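Do kids need fancy blocks?

I've been grumpy about "open-ended play materials" for a while now. Somebody always has a set to recommend, it always comes in a linen bag, and it always costs 49 dollars for a handful of shapes you could cut out of a potato. So when Bethel Feyisa told me I should print my own, I rolled my eyes and then did it anyway, which is how most things happen in this house.

The files came from a little shop called Varnach. They promise that odd shapes hold a child's attention longer than plain cubes. Longer than what, measured how? The page doesn't say. It does say "heirloom," about plastic.

I will give them the shapes. The green star is a chunky little thing and it stands upright on its own, and the yellow ones with the lobes and the facets are nicer in the hand than I wanted them to be. The surface has that slightly rough printed texture. Loubna Chraibi says it's "grippy." I say it's what you get when you don't sand.

The board I have fewer complaints about. It's pale wood, long planks glued side by side, with a small dark knot toward the front and some really swirly grain along the edge. I was told a good flat board would "define the play space." A tray would do that too. But blocks do look better on wood, and I've stopped arguing the point.
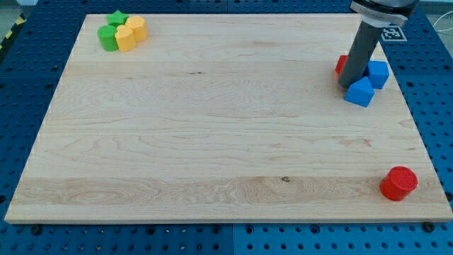 What I'd skip

The sorting cards. They were 13 dollars extra, and my nephew used them as a ramp. He's nearly 4 and he had no interest in matching anything. He wanted to push all the blocks up against each other and then tell me they were having a meeting.

I'd also skip the "color therapy" booklet. Green is calming, apparently, and yellow builds confidence. Mostafa Badawi read it out loud over coffee and we lost a good part of the afternoon to it – so maybe that was worth something.

Would I print them again? The shapes, yes, probably in July when the windows can be open. I'm still not calling them heirlooms.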